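Welcome, and thank you for wanting to know who we are before you hand over your sheets. Fontana began as a single laundromat on Giter Street with 4 washers, a bench and a radio that only picked up one station. Forty-one years later we are still on Giter Street, in the same brick building, although we have taken over the bakery next door and the radio has finally been retired.

## What we do

We wash, dry, fold and mend for households, small inns and a few restaurants that are particular about their napkins. Most of our week is everyday family laundry, which we like very much, and in a good week we send out about 1,000 bundles (September is always the busiest, with the college students moving back in and discovering what their comforters smell like).

Bring your things in whatever you have. A pillowcase is fine, and so is the basket from your bedroom floor, yellow towels and patterned shirts and all. We write your name on a cloth tag, weigh everything at the counter, and wash each order by itself, never mixed in with a neighbor's.
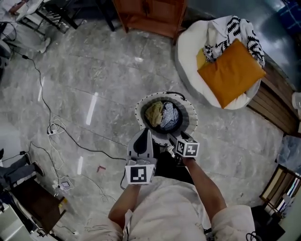

## How we got the Priltetti room

When the bakery closed, we had the chance to double our space, and we spent a long winter arguing over what to put in it. More dryers would have been the sensible choice. We settled on a mending room, named Priltetti after the bakery, and it has turned into the part of the business we are proudest of. There are 6 sewing tables by the front windows, where the light is good until late afternoon, and people stop in with torn pockets, tired zippers and quilts that have been in the family longer than anyone can remember.

We also teach a beginners' mending class there in the evenings, starting at half past six. You don't need to bring anything but something with a hole in it! We'll lend you the needle, the thread and a cup of coffee, and you are welcome to stay and chat long after the hole is closed.

Small things are welcome too. A single pillow cover or one soft yellow cloth in a little white basket gets the same care from us as a whole inn's worth of linens, and there is no minimum order for mending.

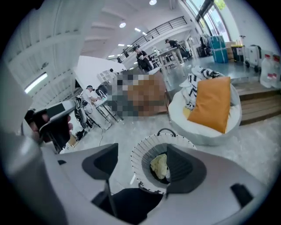

## Where to find us

The main shop is on Giter Street, two blocks up from the library, with parking behind the building. Our pickup counter in Pruvbridge is smaller and keeps shorter hours, but anything you leave there before noon comes over to us on the afternoon van. Both doors have a bell, so please ring if you don't see us, as we are probably in the back with the dryers running and can't hear a thing.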